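Workshop news – the gripper, where we've got to

Quick one this time as I'm typing between glue setting. The hand-held gripper is together and it closes properly. Two fingers, rubber pads, grey body, all done on the Poltard printer in the back room apart from the pads. Fourth body, if you're keeping score. The first cracked at the handle, the second was too fat to hold, and the less said about the one after that the better.

Plan is the same as it was in the spring. You hold the thing, you do an ordinary job with it, the camera on top records what the fingers see, and later on the arm has a go at copying you. First job on the list is getting a drink. Press the tap, hold the cup, don't flood the floor. So most of this week has been walking up to the water dispenser and back again.

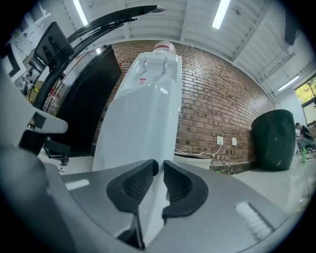

Fingers lined up on the water dispenser, brick wall behind.

Things learnt so far. The wide lens bends everything near the edges, so straight walls come out curved, and the calibration board has to go right into the corners or the numbers are rubbish. The ribbed pads hold a paper cup fine but mark a soft one. The trigger spring is still too stiff – 30 goes and your hand knows about it. We've a lighter spring on order from Gunideo, should be here any day.

Taps are harder than cups. They sit close together, side by side, and if you come in from the wrong angle you lean on both. Coming in low seems better. Not sure yet, need more runs.

We have 146 recordings on the shared drive, of which maybe half are any use. If yours are still on your own laptop please copy them over, and PLEASE put the date in the file name. The Siliņa folder is the right one, the old Drelberg folder is full and I'm going to delete it in December.
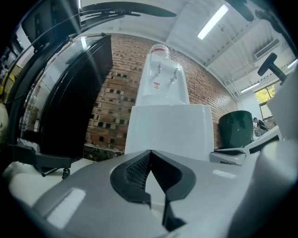 A reader wrote in to ask whether the arm will cope if the cup isn't in the same place every time, as theirs at home never managed it and they gave up after 3 months. Fair question. Moving the start spot for each run is meant to help with exactly that, so please dont all stand on the same tile.

Still wanted: M3 heat-set inserts, a decent crimp tool, and anyone with small hands to try the new handle before I print the next one.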